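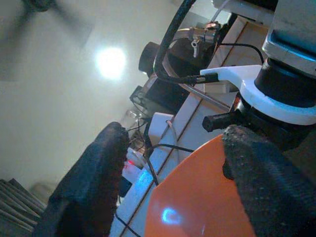
Stovau Hall supper group, March meeting
Start 7:15 pm, back room. Quorum ok. Last minutes accepted, one fix (it was the Brollier side door that sticks, not the front).

1. Spring supper
Max 80 seats, same as fall. Tickets on sale from the 2nd week of the month, at the desk and at Mak. No phone holds this time, too many no shows.
Menu: bean soup, bread, green salad, baked apples. Long talk about a second soup. Left it at one soup, no meat, label what's in it.
Tables: long rows again. Round ones look nicer but you lose seats and can't get a cart thru.

2. Bread
Pitard quoted for 27 loaves, sliced, delivered day of. Price up a bit on last year but ok. Agreed. Ask them to come before 4 so we're not cutting it fine like in the fall. Butter from Mak as usual.

3. Kitchen
Stove: back left burner still weak. Hall office says part is orderd. Plan on three burners, start soup early.
Dish line was the sore spot last time. Proposal to do two sittings so plates can go round twice. Would mean a gap of almost an hour between.
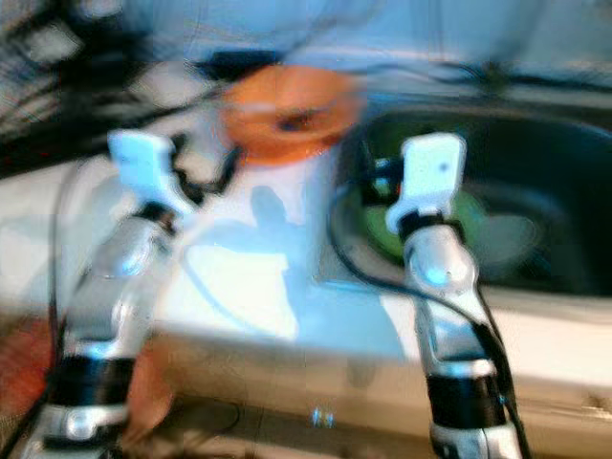 One member felt two sittings would kill the evening, people come to sit and talk and the early lot would be pushed out with their coffee half drunk. Better to rent extra plates and wash at the end. Several agreed. Also pointed out that families with small kids leave early anyway, seats free up on their own.
Vote: one sitting, rent plates. Passed, 2 against.
Get rental price before next meeting. Check if they take them back dirty.

4. Serving dishes
Lids missing on most of the soup pots. Please look at home. Salad to go out in bowls on the tables, no buffet line for it. Mark anything you lend with tape and your name, there's still a box of stuff from fall in the hall closet. Unclaimed goes to the rummage table.
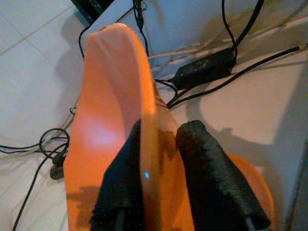 Orange, close up.

5. Money
Fall supper cleared enough to cover the hall rent thru summer. Ticket price stays at 15. Kids half. Brollier wants a deposit for the parking lot now, paid same day as the hall fee so it doesn't get lost again.

6. Other
Music: no decision. Piano needs tuning, get a quote.
Side door, office to be reminded again.
Sign for the corner, reuse old one, paint over teh date.
Coat rack is short on hooks.

Still open: plate rental, piano, who opens up on the day.
Next meeting same room, same time. Bring ticket stubs.
Closed 8:40 pm.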